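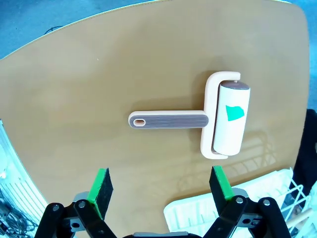
A lint roller with a ribbed gray grip.

Prultar Stretch Sofa Cover in Lurnatex, three-seat, $131
Reviewed by Harsh Vishwakarma

The box says "hair slides right off." I have a gray sofa, a long-haired cat and a shedding mutt, so I read that line the way I read anything printed on a box.

Lurnatex is Prultar's name for a tight polyester knit with a slick finish. It feels like the lining of a decent raincoat. My old cover was the Bhatt cotton one, which was soft, wrinkled if you looked at it, and held on to every hair it met. The Bhatt was also half the price, and I kept that in mind the whole time.

Fitting it took me most of a Thursday evening. The instructions have four drawings and no words, and the front and back panels look the same until you find a tag the size of a stamp. You get 2 foam rods to jam down behind the seat cushions and hold the slack. They pop out when anybody taller than a child sits down hard. I was re-tucking the left side daily by the end of the first week, and I'm still doing it.

Now the hair. Dog hair does come off more easily than it did from the cotton. A dry hand gets most of it, and a roller picks up the strays. Cat hair is another story. The fine undercoat works its way into the knit along the seams and stays there, and on a dry winter day the static pulls in more. By December I was using as many sticky sheets on the seams as I ever used on the whole Bhatt cover. "Slides right off" is a stretch.

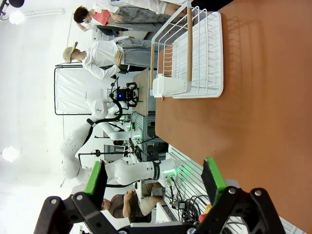 White wire dish rack with light wooden rods.

Spills are where it earns some of its money. Coffee beads up and gives you time to go find a towel. Red sauce wiped away with a damp cloth and a little dish soap. The finish is supposed to last through 26 washes, according to the care card. Fine, but the card doesn't say what happens on the next one, and I emailed Prultar to ask. They wrote back thanking me for my interest in Lurnatex.

Washing is simple enough: cold, gentle, hang it up. Mine has kept its shape so far. The color is a shade lighter on the arms, where the cat sleeps and the sun hits.

Lidstead's site shows 819 ratings for this cover, nearly all of them glowing. I read a few pages and a lot of people had owned it for a weekend. Give it a season — then tell me about the seams.

Would I buy it again? At full price, no. With a dog, no cat, and kids who eat on the couch, I'd think about it when Lidstead has a sale. Skip the cream color whatever you do. The matching pillow covers are sold separately and the zippers stick.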